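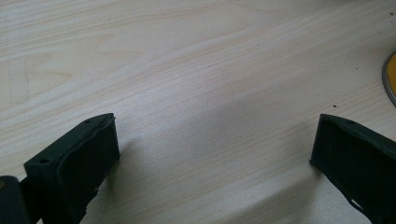

Light wooden tabletop, Bendgate

Bendgate Gallery – hanging group, minutes, January

Present: Markos Kouris (chair), Maham Abbasi, Sohail Memon, Amna Tanoli (minutes). Apologies: Hélder Morais.

1. Minutes of the last meeting agreed, with one correction: the Shaikh loan is 15 works on paper, all framed.

2. Flindness exhibition. MA tabled the revised list of 52 paintings. The long wall takes 48 at the agreed spacing – the remaining four go to the stair landing. Harbour pictures to stay in date order. Agreed.

3. Lighting. SM reported that the landing exceeds the lux limit set by the lender. Blind to be fitted before hanging. Action: SM.

4. Labels. Hustitz proofs received. Medium line missing on the gouaches. Returned for correction. Action: MA.

5. Insurance schedule outstanding. HM to circulate.

6. AOB. None.

Meeting closed 1415.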